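Verein > Technikrunde > Protokolle > Sommer 2020

Protokoll der Technikrunde vom 2020-06-21
0 Kommentare | 2 Mal geteilt

Dabei waren Mwajuma Simiyu, Elif Naz Avcı, Bence Vass, Nelu Olteanu und ich, Ertuğrul Kocabaş, der wieder mal mitschreibt. Thema: Können Maschinen uns schon die Hausarbeit abnehmen? 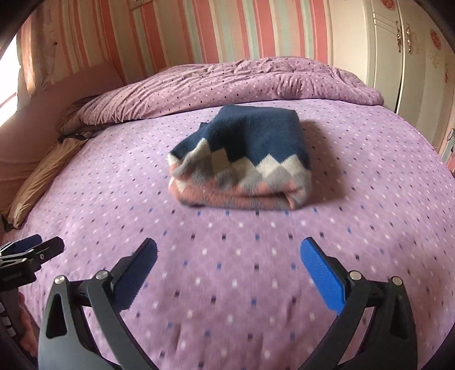

1. Wäsche falten

Damit haben wir viel zu lange verbracht, aber schön war's! Mwajuma meinte, ein Pullover sei für einen Greifer so ziemlich das Gemeinste überhaupt: Strick gibt nach, hat keine feste Kante, und nach jedem Anfassen liegt er anders da. Bence hielt dagegen, dass ein fertig gefaltetes Päckchen wie das dunkelblaue mit dem Zackenmuster doch dankbar sei, das müsse man ja nur noch hochheben und wegräumen. Nur noch! Darauf Elif: Und wer macht die Schranktür auf?

Nelu hat die Liste von Skellow ausgewertet, 271 Versuche mit Strickwaren. Davon gingen 156 ohne Nachhelfen durch. Ich fand das ganz ordentlich, Mwajuma fand es mager - bei ihr daheim würde so eine Hilfe keine Woche überleben. Wir haben uns nicht geeinigt, und ich schreibe das auch so ins Protokoll.

2. Betten machen

Ging schneller. Eine Bettdecke, die zusammengeschoben am Kopfende liegt, will von uns keiner einer Maschine überlassen, jedenfalls dieses Jahr nicht. Bence würde es trotzdem gern probieren, mit zwei Armen und viel Geduld (seiner, nicht meiner).

3. Laden und Lager

Elif hat von der Bäckerei Tatlı erzählt, wo seit dem Frühjahr ein Gerät von Wodent die leeren Bleche stapelt. Klappt fast immer, sagt sie, solange die Bleche gleich groß sind. Kommt ein anderes dazwischen, steht alles und jemand muss von vorne aus dem Verkauf nach hinten laufen. Regale einräumen bleibt dort Handarbeit. Stikon hat auf unsere Anfrage noch nicht geantwortet, Nelu hakt nach.

4. Was bis zum nächsten Mal passiert

Mwajuma bringt Handtücher und Socken mit, damit wir nicht nur über Pullover reden. Nelu schreibt an Stikon. Bence rechnet aus, was 2 Greifarme im Monat an Strom brauchen. Ich kümmere mich um den Raum - und ja, auch um den Kuchen.

Nächstes Treffen im August, den Tag gebe ich per Mail durch.

Ertuğrul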